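About Primport

Primport makes teaching software for robot arms. Our customers are labs and small manufacturers who want an arm to learn a job from a person instead of from a programmer.

We started in a shared workshop with one used arm and now have 18 people in two rooms. Hardware is handled by our sister firm, Melnychuk.

How we teach

There are two ways to show a robot a task with our tools. In the first, you take hold of the arm and move it through the job by hand while the software records the joints. In the second, you stay at a desk and steer by remote control, either on the real arm or in simulation. Most new operators begin in simulation. A basic course takes 30 hours.

Merel

Merel is our simulated kitchen. It has 282 short tasks, most of them dull household work such as moving dishes and putting things away. The operator steers a red sphere, which marks the end effector, and Merel saves each run as a demonstration. To date we have kept 1683 of them. Runs with long pauses or wrong grasps are tagged and stored separately. The sink tasks take the most practice, with a faucet to steer clear of and a basin to reach down into.
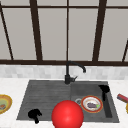
Working with us

We offer operator training, recording sessions and help with setup. Gutesico, our file format, is free to use and comes with a short manual.

Comments

tobin_r: Does Merel run on a laptop or do I need a workstation?

Primport: A laptop with a separate graphics card is enough.

kitchenbot4: Took the course in April. More hand guiding time would be good.

Contact | Privacy | © Primport | Back to top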